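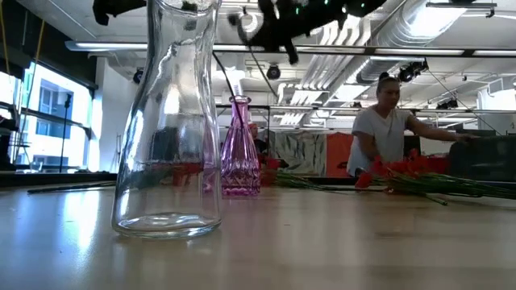 Carnations are the flower I recommend to anyone starting out, and I will happily talk about them all day! They're cheap, they come in every colour you could want, and they forgive a clumsy first attempt. Give yourself a clear table to work on and lay the stems down flat before anything goes in water, like the red ones here beside the tall clear vase and the little pink-purple one. You'll see straight away which heads are biggest and which stems are a bit bendy.

Filed under: Flowers & Garden > Your Questions

Which vase should I use?

A tall one with a narrow waist is lovely for a full bunch — the waist gathers the stems and the heads flop outward on their own. A bud vase with a narrow neck wants one stem, maybe 2 if they're skinny. I love having both on the go, and any short or snapped stems can go in the small one.

Where do I cut?

Between the nodes, those knobbly bumps along the stem. Cut on an angle with a sharp knife or snips and pull off any leaves that would sit under the water.

How much water?

Fill a big vase halfway. Change it every second day and give the vase a proper rinse while you're there. Bud vases hold so little that I top mine up every morning with my coffee.

My buds won't open. Help!

Tight green buds often stay shut, sorry. If there's a bit of colour showing, try lukewarm water and a bright spot out of direct sun.

Can I mix colours?

Please do! Red with a pink vase is a favourite of mine, and people always tell me it should clash.

Do you run classes?

Yes, at the Farkdale hall. The next lot starts in May and costs $95, flowers included. Bring your own snips and a vase you like. Ask for Wiesława Rutkowska at the door.

Last updated December 26, 2023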